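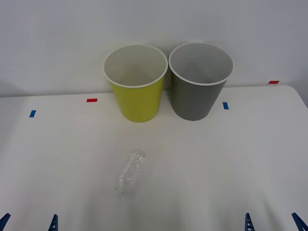
1/ Nulleck wants 2,651 a month to lease us a two-arm cell for the Clollenside sorting room. I asked what the 800 "setup and alignment" line covers. Still waiting.

2/ Their pitch has it paying off in 13 months. That assumes it runs 19 hours a day. We run one shift.

3/ Spare gripper fingers aren't in the quote. Neither is training.

4/ Flutano's bid is higher but lists every part. I'd want a trial on our own crushed bottles before signing with either.

Last updated: May

Recent
Nouri service contract, line by line
Lease or buy: conveyor belts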